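课程项目报告:家用机械臂按压咖啡机盖

项目代号:Tamell
提交日期:2019年6月30日

一、做什么

目标很小。让一条机械臂在家里的厨房台面上,自己把胶囊咖啡机的盖子压到位。不倒水,不拿杯子,不放胶囊,这些都留给人做。开题的时候写的是"全自动早餐",导师看完让我砍掉九成,现在回头看砍得对。

选压盖是因为它看着简单,做起来牵扯的东西多:位置要准,方向要竖直,力要够,又不能把机器压坏。而且没有夹爪也能做,法兰直接压就行,省了一笔钱。

二、硬件和场地

机械臂是从Susodari共享工坊借的,Rinar控制盒一起带回来。前期调试在工坊做,桌子稳,地方也大。后来搬回家里的厨房,问题马上来了:上面有吊柜,后面是石材挡板,旁边还有别的电器,肘部能转的范围小了一大截。原来在工坊跑通的路径有一半不能用,重新规划。

支出:转接板、螺丝、线材、急停按钮,加上重买一次的电源线(第一根买短了),一共1,124元。预算没超,但也没剩多少。

三、控制方法

分三段。第一段,快速移到盖子上方40毫米处停住。第二段,慢速竖直下降,同时读各关节电流,估算末端受力。第三段,估算力超过阈值就停,保持一会儿,再原路退回。

程序用Python写,底层调用Menzies运动库。这个库的文档很旧,有两个函数的参数顺序和说明写反了,查了一个晚上。最后是一个一个试出来的,建议后面用的同学先空跑。

示教点一共存了三套。第一套是工坊的,作废。第二套咖啡机挪过位置,也作废。第三套是现在用的,台面上贴了胶带做记号,机器底座对齐胶带再开始。

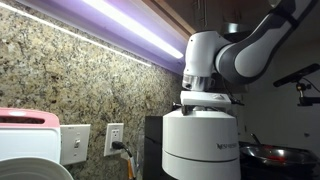
力的阈值改了很多次。一开始设得太低,法兰刚碰到盖子就停,盖子根本没扣上。后来往上加,加过头了,整台机器往后滑,底下垫了防滑垫才好。现在的值是在两者中间慢慢找的,没有什么理论依据,这点答辩肯定会被问到,先写在这里。

另外一个坑是下压方向。手腕姿态差一点点,压下去就带侧向的力,盖子会卡住。用水平尺校了法兰,再把最后一段改成直线插补,侧滑少了很多。关节插补走出来的是弧线,开始没注意到这个,浪费了两天。

四、测试结果

总共压了130次,分几个晚上做完。判断标准:盖子锁住,机器没有移位,程序没有报错,三条都满足才算成功。

失败主要是下面几种:
机器底座没对齐胶带,压偏
电流读数跳变,提前停
急停误触(胳膊肘碰的,我的问题)
退回时线缆绊住肘部,程序报错

线缆那个后来用扎带固定了,没再出现。电流跳变还没完全解决,目前加了滑动平均,窗口取400毫秒。窗口再长就反应慢,压过头;再短又没有效果。下降速度也跟着调低了,所以整个动作比较慢,比用手慢得多,这个没办法。

五、安全

运行时人站在臂展以外,手放在急停上。厨房毕竟不是实验室,台面上东西多,每次开始前先把路径上的杯子碗碟挪开。水箱加满以后不要在通电状态下调机械臂底座,这条是导师要求写进来的。晚上十点以后不测,电机声音不算大,但是楼板传声。

六、没做完的

1. 没有视觉。现在全靠胶带和示教点,机器挪一厘米就要重来。打算九月开学以后加一个摄像头,先做简单的标志识别。
2. 没有真正的力传感器,电流估算误差大,低速的时候犹其明显。
3. 法兰直接压盖子,金属对塑料,长期下去会留印子。应该加一块硅胶垫,型号已经选好,还没到货。
4. 代码没整理,注释基本没有,变量名乱。交上去的版本删掉了调试输出,功能一样。

附:接线图和示教点坐标在压缩包里,坐标单位是毫米,角度单位是度,不是弧度!上次同组的人搞混过,臂差点撞到吊柜。日志只保留了后面几晚的,前面的被我覆盖掉了,已经找不回来。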